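Can a Two-Armed Machine Do the Tidying Up?
Final project report, Group 4
Azucena Rosales, Ekkachai Phuthong, Estrella Sandoval

1. Question

Our group wanted to know how close machines are to doing the small chores people do at home or behind a shop counter. We left out vacuuming and mopping, which you can already buy a machine for. We looked at sorting and putting away: picking up a small thing, deciding where it belongs, and placing it there without knocking over whatever is next to it.

2. Background

We started with a list of 116 chores collected from family members and from the staff of Gindgate, a music and stationery shop near campus. Most were dull, such as putting cards back in the right tray, closing boxes and clearing the counter before opening. The shop staff said the counter is the worst part of the day, with returns, display pieces and customers' things all mixed together.

We then grouped the chores by what the hands have to do. Flat, thin items came up more than anything else. A card lying on a table is easy for a person, who slides it to the edge or lifts a corner with a fingernail. A gripper with two stiff fingers has neither option unless someone plans for it.

3. Setup

The work surface is a table with walls on three sides and an arm at each front corner. Each arm has a two-finger gripper and a small camera on the wrist. We chose objects to match the shop counter: cards, a folding case, microphones, metronomes and three colored bins.

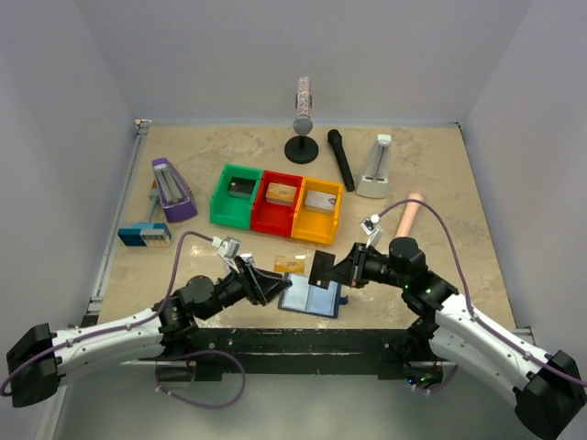 Samira Obeidat asked, after reading our first draft, why a shop would want two arms for a job one clerk does with one hand while talking on the phone. She also thought we were too kind to the machine by giving it bins that stay in the same place. On her counter at Vodport, she wrote, the trays move every time someone leans over to look for a pen.

We think the second point is fair. The first one we can answer in part. Two grippers allow one to hold a case open while the other puts something in, and a thin item can be passed from one side to the other. Whether that is worth the cost of a second arm is a separate matter, and we did not price it.

4. What we would expect at home

Bins with one item each are an easy version of the job. A real drawer is full, and things lie on top of each other. Our chore list also includes judgment calls. Does a gift card with no money left on it go in the tray or the trash? The clerk at Gindgate asks the customer. We had no way to build that in.

Speed matters less at home than in the shop. If clearing a desk takes an hour while everyone is out, that may be fine. Opening time at the shop is 9:00 and does not move.

5. Next steps

Estrella will rewrite the chore list so that each entry says how crowded the space is. Ekkachai wants to repeat the setup with the bins shifted between runs, following Samira's comment. Section 2 still needs the full table of chores, which will go in the appendix.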